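Kuten Counter Kit: First Look at the Rental Package

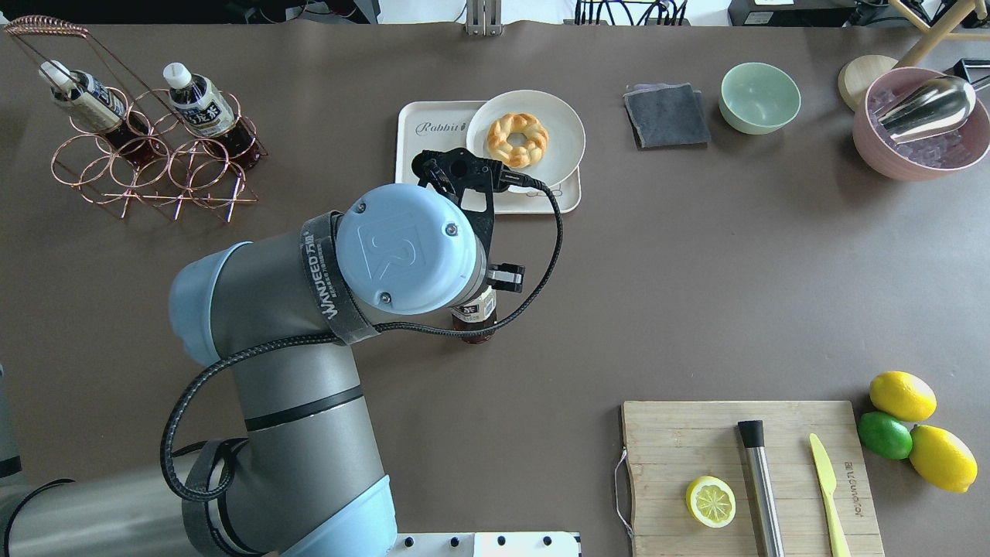

The arm and two-finger gripper over the test table, with the wine rack, ice bowl and cutting board.

Kuten has opened orders for its Counter Kit, a package for cafes, hotel bars and cooking schools that want to try a robot arm at the counter without hiring an integrator. We spent part of March with one at the Hovham test kitchen.

The kit does not include the arm. Buyers supply their own, and the version we tried was set up on a UR arm. What you get is a two-finger gripper, cable straps, the control software and a library of 160 stored moves. The moves cover picking up bottles, sliding trays, lifting small bowls and setting down plates. Each one can be edited on a tablet by dragging the start and end points.

Setup took us most of a morning. The gripper went on quickly. Routing the cable took longer. If it is strapped too tightly near the wrist, it pulls when the arm reaches across the table, and the software stops the move. Leave a wide loop and strap the cable again near the base. The manual covers this on page 6, and it should be on page 1.

We tested with the sort of things found on a drinks counter: bottles in a copper wire rack, a brown glass bottle standing in the open, lemons and a lime, a lemon slice on a wooden board, a muddler, a bowl of ice with a metal scoop, and a braided pastry on a plate and tray. A crowded table is a fair test, and Kuten's own demo uses a much tidier one.

Standing bottles were the easy part. The arm took them by the body and set them down straight. Bottles lying in the rack were harder, and we had to record our own approach for each position. Whole lemons were fine at low grip force. The lemon slice was not worth the trouble. The tray could be moved with a plate on it, but only at the slowest of the speed settings.

The software is clear and the buttons are large. We would like an undo key for edited moves. At present the only way back is to reload the stored version, and that wipes any other changes you made to it.

Rental is $865 a month with a three-month minimum. The purchase price is $3000, with one year of software updates. Caneck handles sales and shipping, and Warraich runs the repair desk. Replacement finger pads are sold separately. Orders placed now ship in May.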